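Data card for the Mistirico finger comparison, hand-held sets. Last edited in December.

The set compares 2 pairs of fingers on the same hand-held gripper: the Gilham pair, thick and wrapped, and the Osei pair, slimmer and bare. Both were run over the same small-parts tasks on a white tabletop, with the camera mounted on the tool.

## What is in it

- 1000 episodes, split evenly between the two pairs
- 125 of them held out for testing (`split: test`)
- finger opening and tool pose logged with every episode
- `notes.csv`, free text, mostly about slips and retries

Tasks are closing a lid, opening a lid, sliding a box to a mark and turning a box to face the operator. The organizer tasks use a tinted plastic box with dividers and latches on the front. It is light and slides easily, so a finger that pushes before it grips will show up in the pose log.

Episodes start with the fingers open and the box placed off to one side – the operator picks the angle.

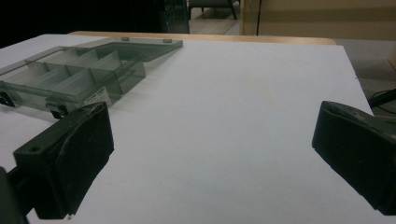 ## Known problems

- The wrap on the Gilham fingers wears. It was not replaced during recording, so grip in late episodes may not match early ones. Sort by `episode_id` before comparing.
- Lighting was not controlled. Darker episodes have `lux_low` set to 1.
- The Brekik controller dropped opening values in 230 episodes. These are filled by interpolation and marked `width_ok = 0`. Leave them out if you train on finger width.
- Tinted plastic on a white surface is hard for depth estimation. We ship color only.

## Loading

```
python load.py --fingers gilham --split train
python load.py --fingers osei --split train
```

Use `--skip-bad-width` to drop the interpolated episodes. The loader does not resize or crop.

## Not covered

No force data. The tool has no load cell, and the slip notes are by eye – treat them as hints. Fixed-arm runs with the same fingers are kept in a separate set with its own card.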